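From: Zubaida Virk
To: oken-refurb list
Date: 4/24/18
Subject: Re: [oken-refurb] Socket lever keeps fighting me

On Monday night, Lornance wrote:
> I have four of these office towers to get through and the first one
> is already winning. Side panel off, fine. Lever up, fine. Then I
> look at the CPU and the socket and lose all confidence. Do you take
> the board out first? Also my lever springs back at me like it has a
> grudge. The Orarden guide says "insert the processor," then goes on
> to the next chapter.

Leave the board where it is. I did my first one on the kitchen table with the board out, and spent most of an evening hunting a standoff screw that had gone under the stove. The towers are much nicer to work on lying down with everything still bolted in.

Mine is on its side on the ribbed table, frame open, lever up. Find a place for the processor to sit while you fuss with everything else. A pocket with raised walls is good, and a saucer is not, as the shape of a saucer encourages sliding.

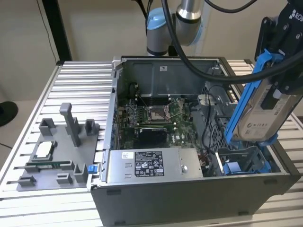 What do you line up first, the notches or the corner mark? Start with the corner mark, then check that the notches agree with it before you let go of the chip.

Hold it by the edges and lower it straight down. No sliding it into position once it's touching, no helpful little push. If it sits flat, close the frame and bring the lever down. The lever will feel too stiff. They all do, and I still make a face every time. If the chip is rocking, though, stop and lift it out again - that stiffness is something else and you won't like the bill. Jacquet wanted 164 dollars for a replacement board last November, and I've had dinners with better company for less.

While you're in there, look over the rest before the heatsink goes on. The blue drive latches on these get brittle, so squeeze them gently. Check the thin wires too. I've closed up 13 of these since the fall and two had to be opened right back up over a fan lead I'd tucked somewhere clever.

Memory goes in last for me. I like to see the socket properly while I'm at it, and the sticks just give my knuckles something to hit.

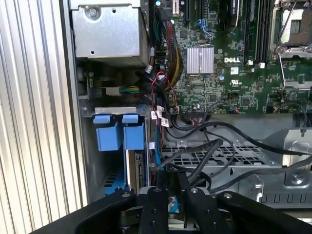
Lornance wrote back off-list that the memory should go in first, while your hands are still steady, and that an old shop manual agrees. Fine. Try it both ways and report which knuckles suffer.

Paste is a separate argument and I'm not having it on a Tuesday.

Zubaida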